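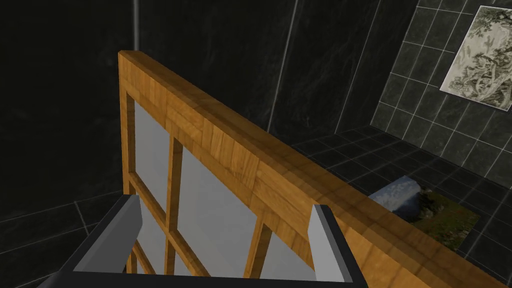 Octavian Toma wrote in the first message that the English subtitles on Bumirura run ahead of the speech from the start of Part 2, and that by the interview in the monastery kitchen you read the answer before the question has been asked. Part 1 is fine. He has tried the file on the gallery laptop and at home, with the same result.

Status: Open
Product: Terkix Player, screening licence
Venue: Sostdale Gallery, documentary programme
Priority: Normal (raised to High, see below)

Support, 10:15
Thanks for the report. Could you tell us whether you are using the subtitle file that came with the download or the one from the distributor's site? Please also send the frame rate shown under Playback > Details while Part 2 is running.

Octavian Toma, 11:40
The one that came with the download. Details says 25 for Part 2 and 24 for Part 1. The offset at the first line of Part 2 is 600 milliseconds by the on-screen tool. By the end credits it has grown to nine seconds. I can nudge it with the arrow keys but it won't stay put, and I can't sit beside the projector all evening.

Support, 13:05
Changing the offset won't fix this. It looks like Part 2 was timed against a different master. We have asked Marinescu, the distributor, which version was sent out. Please don't convert the video yourself, as the screening licence is tied to the original file.

Octavian Toma, 13:20
Understood. We open in February and the catalogue has gone to the printer with "English subtitles" on the cover, so please move this up if you can. Half the audience will have no Romanian.

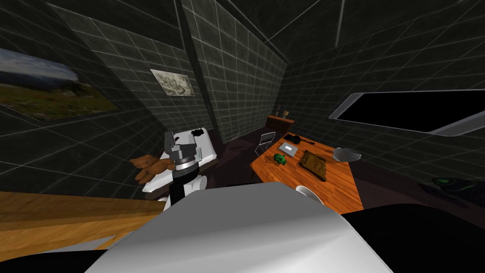
Landscape painting and smaller framed picture, left wall.

Support, 15:30
Priority changed to High. Marinescu has confirmed that the subtitles for Part 2 were made from the festival cut, which has a longer title sequence and runs at a different speed. They have retimed all 640 lines to the cinema cut. The new file is in your account under Downloads > Subtitles. Delete the old one first or the player will keep loading it from the cache.

Octavian Toma, 16:50
Deleted, restarted, loaded the new one. The kitchen interview is in sync and so is the last line before the credits. One small thing: the accents on the Romanian place names now show as empty boxes.

Support, 17:10
Go to Settings > Subtitles > Encoding and choose UTF-8. It defaults to Western on older installs.

Octavian Toma, 17:25
Fixed. You can close it.

Status: Closed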